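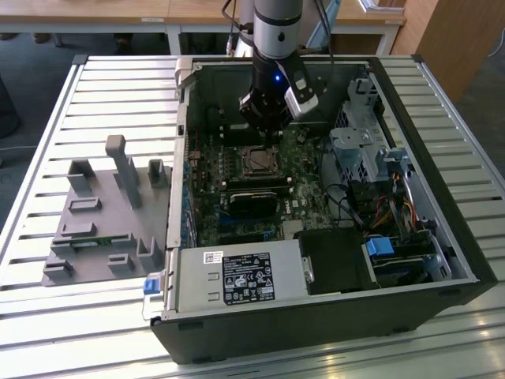 4. Materials and the Order of Disassembly

4.1 The tower and what it holds

Anyone who has taken apart an old office computer will know that the first few minutes go to simply looking around, and we would like to give the reader the same few minutes before we come to the timings. The machine we describe in this section is a Dell desktop tower, one of 18 that reached the Talar reuse program in a single delivery from an accounting firm in Gelladmont. All of them had done their years under desks, and all had been judged too slow to go back to one. We chose towers over laptops for the whole of the study, partly for the generous room inside them and partly for the plain fact that reuse shops see so many of them come through the door.

The tower is worked on lying on its side with the side panel off, so that the motherboard faces the ceiling and everything on it can be reached from above. Laid out this way, the inside reads almost like a small town seen from a hill. The green board takes up the middle, with the processor socket as its market square and the memory slots close by. The power supply has its own long plot at the bottom, and the drives live over on the right, next to a perforated metal cage. Between them run the power cables in yellow, red and orange, and these deserve more respect than they usually get. In our early trials they caused more delay than any screw, simply by lying across whatever the worker wanted to reach next.

We were pleased to find how much the makers had already done for the person with the case open. Certain parts meant to be pulled or pressed are blue: there is a blue latch at the end of the power supply, and a bright blue tab over at the drive bay. A newcomer learns this code within one tower, often without being told. We had planned to add colored stickers of our own, and after two days we put the stickers back in the drawer.

4.2 The processor and its socket

The processor is the part we care about most, and the part where good habits matter most too. It is small, it holds its value better than nearly anything else in the case, and it sits over contacts that do not forgive a careless hand. A metal frame goes around it, and a thin lever runs out to the side, across the memory slots, so that the lever and the memory are in one another's way more often than one would like. On this board a small white triangle is printed just outside the frame. We ask workers to find such a mark before they touch anything else, and to say out loud which corner it is nearest to. It feels a little silly the first time – and then it becomes a habit, and a very good one.

Then there is the matter of old thermal paste. After years of warm afternoons it turns gray and stiff and gets onto things it was never meant for, and dark smears of what looks like the same stuff are a common sight along the edge of a part. Our rule is to leave such smears alone until the processor is out and resting in its tray, and then to clean it with a soft lint-free cloth. Wiping in place is tempting, but it pushes crumbs toward the socket.
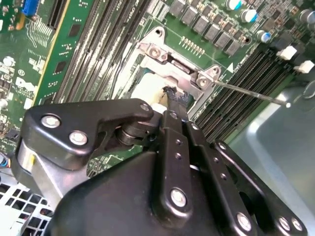 4.3 The working order

The order we settled on grew out of the checklist used at the Sidley repair rooms, which is kinder to beginners than most. We changed it in 2 places and kept the rest. In its present form it runs as follows.

The worker first lays the tower down, removes the side panel and sets the panel well away from the bench. Next come the cables, which are unplugged at the board end and folded back over the case wall, never tucked underneath. Any drives follow, then the memory, and only after that the cooler and the processor. The power supply stays where it is until nearly the end. We had it coming out early in our first draft, and found that the lighter case then slid about whenever somebody leaned on it, which made the fine work around the socket harder than it had any need to be.

The second change concerns the bench. The Sidley rooms use a padded mat, and for upgrades at home we would still recommend one. For a whole morning of teardown we prefer a slotted aluminum top. Dropped screws are easy to hear on it, dust falls through the gaps, and a tower can be turned a little without dragging a mat along behind it.

Figure 4 gives the opened tower as it lies on the bench. We refer back to it by region in Section 5, and readers who want to follow the timing tables closely may like to keep it at hand. 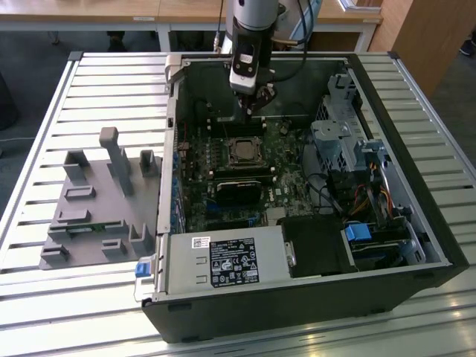

Photo: Grabner Reuse Workshop, Gelladmont

Figure 4. The tower on its side, with the side panel removed. The processor socket is near the center of the board, the drive cage to the right and the power supply along the bottom.

For recording purposes we divided the case into the board, the drive side and the power supply, and logged the time spent in each. A full teardown in our order took a practiced worker 108 steps, counting every screw, clip and plug as one step, and it is this step list that we use as the yardstick in the next section. The parts themselves went into labeled trays, with the screws kept by region instead of by size. That last choice raised some eyebrows at Grabner, where screws have always been sorted by size, and we return to the disagreement in Section 6.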